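Last updated: Friday, May 21, 2021

PALTETTI REPORTS TWO-ARM HANDLING METHOD TRAINED ON 300 DEMONSTRATIONS

The Paltetti robotics group has released results for Jarnadel, a training method for tabletop tasks that need two arms working on one object. A single policy sets the motion of both arms and both grippers; earlier work by the group ran one policy per arm.

The method was trained on 300 demonstrations covering 11 tasks, among them turning, lifting and opening boxes. Each task was then tested in 25 trials. Most failures came from one gripper closing before the other had reached the object -- a timing error the group plans to study next.

"Joint control costs more to train," said Wenche Lundgren, who led the work with Vilém Vondráček. "It needs fewer corrections during a run."

Test arms were mounted on a shared rail inside an enclosed cell, with a fixed camera for recording. The report and training code are available on request from Stijn De Bruijn at Paltetti.

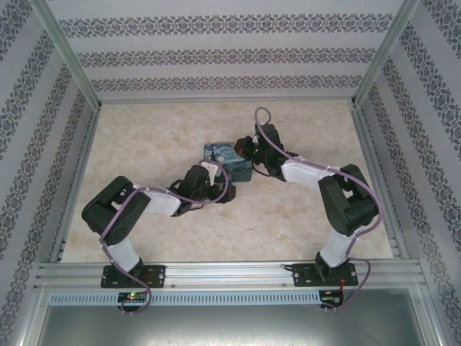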